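Reading time: 4 min
4/6/20, by the editors

4. Release Nights and the Shared Bill

4.1 Background

Small independent record labels rarely earn enough from recordings to pay for the making of them. Most of the labels in our study therefore do several jobs. They release music, book shows for the acts they sign, and put on their own events. In the literature this is usually treated as a matter of income. Our interviews suggest that it also shapes the music that gets released, and this section sets out how.

We followed three labels over one season. Woreo releases dance and electronic music and has its own booking desk. Ren began as a monthly club night in Stindthorpe and added a label later. Heltgate is the smallest of the three and works mostly with singers and acoustic groups. All three run what they call a showcase, an evening on which several acts from the roster play short sets on one bill. We attended 18 of these evenings and spoke with label staff, performers, sound engineers and door staff.

4.2 Materials at the venue and at home

Much of the work for a showcase is done away from the venue. Merchandise is folded and bagged in bedrooms and living rooms, sleeves are stamped by hand, and cables are sorted into whatever will hold them. Earlier writing on home studios has paid close attention to recording equipment and much less to the ordinary household goods that share the room with it. We take household space to be part of the working space of a small label.

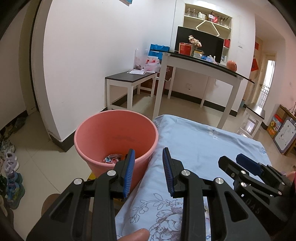
Figure 1. Household setting: patterned bedsheet, with a pink plastic bucket on the tiled floor beside the bed.

Performers at all three labels described the same limits. Rooms are shared with family or housemates. Work has to be cleared away by evening. Loud rehearsal is possible only at certain hours, and several people told us that they wrote quieter parts at home and left the louder ones for the rehearsal room. One member of a Heltgate group had written a whole set at low volume and found on the night that the songs had to be rearranged for the size of the hall. The label now asks its acts to book one full-volume rehearsal before any showcase and pays half of the room fee.

4.3 Order of the bill

The order in which acts appear was the most argued-over part of every event. Woreo puts its best-known act second to last, so that the crowd is at its largest before the closing set, which goes to a newer name. Ren places acts by tempo, slow to fast, and pays no attention to how well known they are. Heltgate lets the performers settle the order among themselves. This takes longer, and on two occasions the order was still open when the doors were due to open.

Changeover time matters as much as order. A changeover that runs long sends people to the bar or out to the street, and not all of them come back for the next set. Sound engineers at the Stindthorpe venue preferred bills on which acts shared a drum kit and amplifiers. Performers were less keen. They spoke of settings being moved, seats raised or lowered, and pedals unplugged and not put back. Ren has dealt with this by keeping a written sheet for each act, filled in at sound check and taped to the side of the stage.

4.4 Listening across acts

Audience members were asked after each event which act they had come to see and which they would go to see again. The two answers were often different. The main venue holds 300 people, and on full nights most of the audience had come for one act only. Label staff see this as the point of the evening. A showcase gives the newer acts a crowd they could not draw alone, and the label carries the cost of the room.
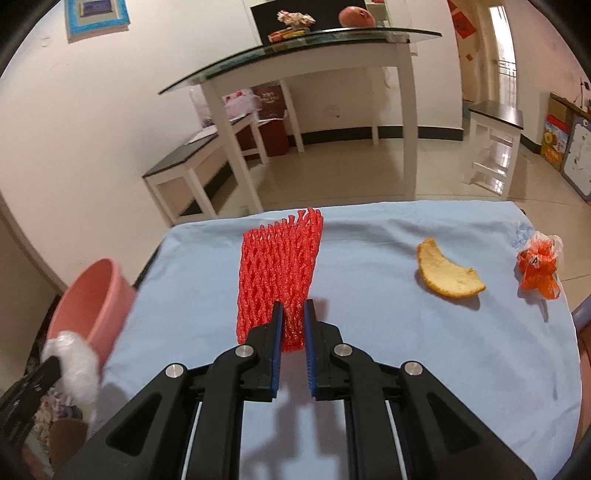
A shared bill also changes the way single acts sound to the listener. A slow ballad placed after a brass band seems slower, and a plain guitar part can seem bare when it follows a set built on loops. Staff at Ren use the word "weave" for a bill in which each set picks up something from the one before, such as a rhythm, a key or a guest player. The red foam fruit net in the second picture is a fair likeness of what they mean: wavy strands run lengthwise and are knotted together, with small openings left between them. Bills of this kind took more planning, and the acts had to hear each other's material well in advance. At Woreo this was done by passing rough recordings around in September, before the first event of the season.

4.5 Limits of the material

Our account leans on what label staff chose to tell us. We did not see the accounts of any label and cannot say whether showcases paid for themselves. Two of the labels share a sound engineer, so some practices that look like agreement between labels may be the habits of one person. The audience questions were asked at the exit, and people who left early were missed. Section 5 turns to booking work outside the home town and the terms on which acts from these rosters are offered to other promoters.

Contact | Copyright, all rights reserved | Back to top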